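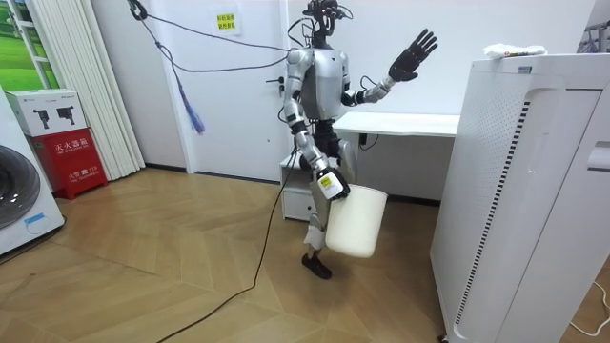 GRENDALE, October 4, 2024

Gudrun Torvik is already talking when she opens the door. She has a tin of buns in one hand and a folder of sheet music in the other, and before I have my coat off she wants me to hear something. It is a recording of her choir, the Sudley Evening Singers, getting the same four bars wrong again and again, and she adores it.

"Listen to the altos," she says. "They're lost, they know they're lost, and they keep going! I could listen to that all day."

Torvik started the choir 11 years ago in the back of the Sudley library, with three singers and a piano that had lost its top octave. There was no audition then and there is none now. People come because a neighbour brought them, or because they walked past on a wet evening and heard the noise. Plenty of them were told as children that they couldn't sing, and she gets quite cross about that.

"Somebody says it to you when you're seven and you carry it about for fifty years," she says. "I had a man who stood at the back and moved his lips for a whole winter. Then one night in spring there was this enormous bass coming from somewhere, and we all turned round."

The man was Gøran Solberg, a retired bus driver, and he now sings the low solo in most of their concerts.

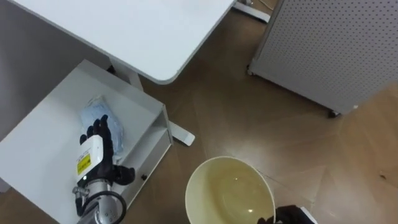
He told me on the phone that he still feels sick before every one of them, and that he wouldn't miss them for anything. "I drove the 10 for most of my life and never so much as hummed," he said. "My passengers would be amazed. Or they'd get off."

The music itself is a lovely jumble. They sing sea songs, hymns, a bit of Swedish dance music, and new pieces by Teodor Skjelbred, who lives over the hill at Ashour and writes with particular voices in mind. His latest, a set of winter songs, has a part for people who can only manage one note. Torvik played me a little of it at the kitchen table, singing the tune and thumping the one note with her hand -- and I have had it in my head ever since.

"Teodor asked me who was nervous this year," she says. "I gave him the names, and he wrote them the best line in the piece. It's the note everybody else leans on."

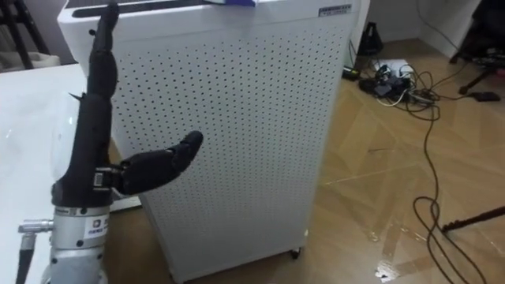
Do you need to be able to read music to join?

Most of the singers can't, and they learn by ear. Torvik sings each line through, they sing it back, and anyone who likes to follow the dots can have a copy. She does teach a little reading during the tea break for those who ask, and she says the ones who ask are usually the ones who swore they never would.

She warms them up with humming and silly words, walking about the room the whole time. Nobody stands next to the same person two weeks running. It was a rule she brought with her from Sixten Myklebust, her own first choirmaster, who believed that you only learn your part when your friend isn't there to sing it for you.

"Sixten was terrifying," she says happily. "He'd stop us and just wait. You could hear the clock. But he wept at every concert, every single one, so we forgave him."
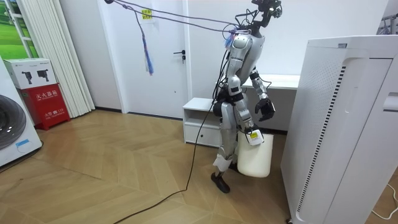 She has kept his old scores, pencil marks and all, and one of them is going into the November concert. It is a short evening hymn in four parts, with "BREATHE, you fools" written over the second verse. The singers have taken to shouting it at one another in the car park.

Rehearsals have been going well, she thinks, although the tenors are rushing and the hymn goes flat in the middle. She plans to spend the whole of next week's session on that middle verse, very slowly, with the lights down so that they have to listen. Then there will be buns.

I asked whether she ever gets tired of it, after so many evenings on cold library chairs. She looked at me as if I'd asked whether she got tired of lunch.

"Come and sing," she said. "You've got a low speaking voice, I noticed on the phone. We're short of altos."

I said I'd been told at school that I couldn't. She put the lid back on the tin and asked me what I was doing next week.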